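Kapitel 4: Kabel entwirren, prüfen und aufwickeln

Bevor Sie Ihre Nimodeck-Kabelbox zum ersten Mal einräumen, möchten wir Sie bitten, sich ein wenig Zeit zu nehmen. Die Box fasst eine ganze Menge, doch ein Knäuel bleibt auch hinter einem hübschen Deckel ein Knäuel, und wer im Winter schnell die Verlängerung für die Lichterkette sucht, freut sich über jedes Kabel, das einzeln in seinem Fach liegt.

4.1 Vorbereitung

1. Räumen Sie eine glatte, trockene Fläche frei. Eine Küchenarbeitsplatte ist wunderbar geeignet, auch ein großer Esstisch tut gute Dienste.

2. Ziehen Sie alle Stecker aus den Steckdosen und trennen Sie die Kabel von den Geräten.

ACHTUNG: Entwirren Sie niemals Kabel, die noch am Strom hängen, auch dann nicht, wenn das Gerät ausgeschaltet ist.

3. Legen Sie die mitgelieferten Klettbänder bereit, dazu einen weichen Stift für die Etiketten.

4.2 Entwirren

4. Breiten Sie das Knäuel locker aus und schütteln Sie es ein paarmal sanft auf. Bitte nicht an den Enden zerren, so verlockend das auch ist! Enge Schlaufen ziehen sich dabei nur fester zu.

5. Suchen Sie ein freies Ende und beginnen Sie am besten mit dem dicksten Kabel. Es ist steifer als die anderen und lässt sich leichter herausführen.

6. Folgen Sie dem Kabel mit den Fingern und heben Sie jede Schlaufe, die darüber liegt, einzeln ab. Liegt eine Schlaufe über Kreuz wie eine Acht, drehen Sie sie in aller Ruhe einmal zurück.

Hinweis: Bei lauter gleichfarbigen Kabeln verliert man leicht den Faden. Ein Stückchen Klebeband am Anfang hilft sehr.

4.3 Prüfen und aufwickeln

7. Lassen Sie das Kabel der Länge nach durch die Hand gleiten. Bei Rissen, Quetschungen oder brüchigen Stellen sortieren Sie es bitte aus, und zwar ohne Wehmut.

8. Wickeln Sie das Kabel in weiten Schlaufen auf, so wie es von selbst fallen möchte, und schließen Sie das Klettband mit 2 Umdrehungen.

9. Beschriften Sie das Etikett und legen Sie das Bündel in ein Fach. Kabel mit mehr als 5 Metern Länge gehören nach unten in das breite Fach.

VORSICHT: Die Box ist zur Aufbewahrung gedacht. Nehmen Sie aufgewickelte Kabel vor dem Gebrauch immer ganz heraus und rollen Sie sie vollständig ab.

Kommentare

Teresa Tokarz: Das mit dem Klebeband hat mir den Nachmittag gerettet, vielen Dank! Passen die Klettbänder auch einzeln nachbestellt in die alte Box?

Witold Nowicki: @Teresa, bei mir passen sie. Etwas breiter, hält aber gut.

Nikola Żak: Schritt 5 mache ich genau umgekehrt, erst die dünnen, dann das dicke. Geht auch, dauert nur länger. 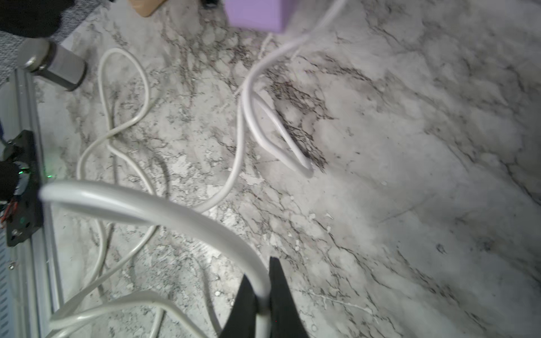
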